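About Treloar

Treloar collects demonstrations for teams that train manipulation policies. We work in simulation first and on hardware second. The company is based in Skodville and has two groups: one builds the kitchens, the other records in them.

Our main product is the Tolow set. It holds 151 kitchen layouts, each with its own cabinets, counters, sink and loose objects. Operators steer a simulated arm through short household tasks, and every episode is stored with joint positions, gripper state, rendered views and a one-line instruction. Before each episode the starting positions of the small objects are drawn again within set limits. Episodes that end in a collision are kept in a separate folder with the reason noted.
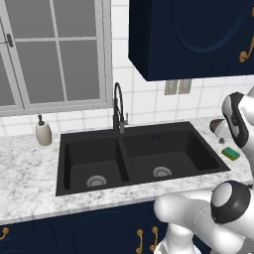

How long does an operator train before recording for a customer? Four days, followed by a trial batch that a second operator replays and scores.

Ansel Whitfield runs scene building. His group checks that drawers slide, lids lift and faucet levers turn within their limits, and that contact forces stay stable at the recording rate. Tien-fu Fu runs recording and review. Her group writes the task wording, assigns operators, and rejects episodes with long pauses or a mismatch between the instruction and the motion.

Replay and scoring are handled by Jirkitz, our in-house tool. It runs the stored actions again from the stored starting state and flags any episode whose final state differs. Flagged episodes go back to the operator.

The current task list has 182 entries, mostly pick-and-place, wiping, and opening or closing doors. Customers may submit their own tasks in plain text. Pouring and other liquid tasks are not offered at present.

Page last revised 30 June 2020.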